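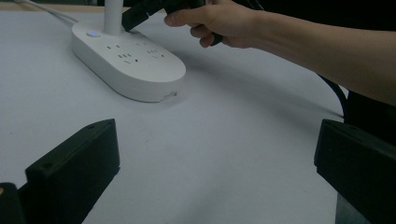 # One lamp, four outlets, and the end of my extension cord era

So January is when I get mad at my desk. It happens every year. The tree comes down, the sun quits before dinner, and suddenly I'm squinting at a bank statement under a ceiling fixture that was put in by someone who hated reading. This year I finally did something about it, and what I did was buy a lamp.

It's a lamp with a power strip for a foot! The base is one of those long rounded pill shapes, all white, with four outlets on the top and the lamp post coming straight up out of the back end. There's a little round button next to the post with a blue light in it, and I am unreasonably fond of that light. I can find it in the dark without knocking over my water.

My brother-in-law Rafferty Whitfield talked me into it. He has had one on his sewing table for two winters now (he makes dog coats, they're great, the dog disagrees) and he kept telling me that half of my desk problem was light and the other half was crawling. He had a point. My old setup was a clip lamp plugged into an extension cord, plugged into a strip on the floor behind the filing cabinet, and every time I wanted to charge the camera battery I had to get down on my knees with a flashlight in my teeth. I'm 51. I don't want to do that anymore.

## What gets plugged in where

I spent way too long on this, so you get to hear about it. Four outlets sounds like plenty until you own anything with a fat plug. The two toward the back are where I put the stuff that never moves. For me that's the printer and the little Espiritu speaker, which has a black angled plug that takes up more room than the speaker deserves. Turn it so the cord heads off the back and you're fine. Turn it the other way and it lies right across its neighbor, and you've got a three-outlet lamp.

The front two I'm leaving open for whatever needs juice that day: phone, laptop, the hot glue gun when the mood strikes. (A warning on the glue gun. Those cords are short and stiff, and they will drag the gun across the table the second you let go of it.)

No space heaters, please! Rafferty made me promise, and now I'm making you promise. The heater goes in the wall.

## Clearing off the table

Before any of this could happen I had to find the table, which had seven weeks of mail on it. I did it the dumb way, everything into a laundry basket, basket into the hall, and then I only let things back in if I could say what they were for. The basket is still pretty full, so draw your own conclusions. I found a gift card to Potell's with $2 left on it and the warranty for a blender I gave away.

I'm a big believer in a pale work surface if you do anything fiddly. Dark wood is beautiful, and it swallows every screw and bead you set down on it. A white board over an old table does the job for hardly any money, and the light bounces back up at your hands instead of soaking in. With a desk lamp standing in the middle you get a nice soft glow right where you're working, even when the rest of the room is pretty gloomy. 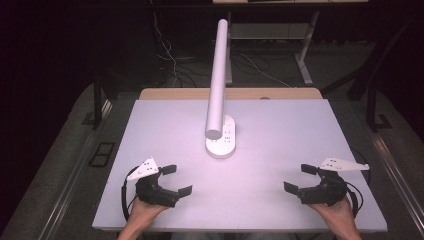

The other thing I like is a base that doesn't hog the place. My clip lamp technically took up no table at all, but it ate the whole back edge, and it drooped. You'd set it, turn around, and it would be staring at the floor. A straight post just stands there and minds its business. I do sort of miss being able to yank the light over sideways for threading needles, and I may keep the clip lamp in the closet for that. Or I may be sentimental about a clip lamp, it's hard to say.

Cords are next. I bought a pack of 20 Heritz cable ties and have used two, both on the same cord, because I put the first one in the wrong spot and then couldn't find the scissors. The scissors were in the basket. My plan is to run everything down the back leg of the table so the vacuum stops eating it, and then to do the floor, which I'm not going to talk about today.

If you've got a good trick for labeling plugs, put it in the comments. I tried masking tape and it curled up by morning. I'm hoping to have the shelf over the desk cleared by February, and there's a box of old negatives up there that I'll probably get lost in for a week, so no promises on that one.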